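Layout and Use of a White Assembly Board with Blue Parts
Student project report, Codevora course in workshop design
Submitted Jul 28, 2020

1. Purpose

The project concerned the design of a flat assembly board on which a small set of parts is placed according to marked positions. The board was prepared under the Hettiarachchi brief, which asked for a layout that could be understood without written instructions. All parts were to be blue and the board white, so that each part would stand out clearly.
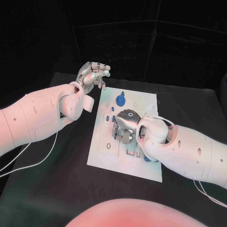 Figure 1. Blue parts on the white board, with circle outlines near the top.

2. Parts and positions

The set consists of pegs, rectangular blocks and a round part with a short stem. The round part was assigned to the upper area, close to the large circle outline. Smaller circles were kept apart from the large one to avoid confusion between sizes. The blocks proved harder to place. Standing upright they offer a narrow grip, and the group discussed at length whether a wider block should be used – the narrow form was kept. 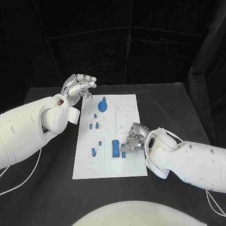
3. Setting and table

The board was used on a dark table with dark fabric beneath it. The group had considered fixing it in place and decided against this, as the brief required that it could be turned and stored with the other Wovitz teaching boards.

Black curtains were chosen as the background for the session.
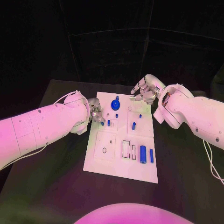

Reading time: 2 minutes

4. Remarks for further work

The inset plates should remain in the next version. The group recommends a second set of outlines for the pegs, and a printed parts list – limited to one page – to be stored with the board. The budget of 236 dollars leaves room for both.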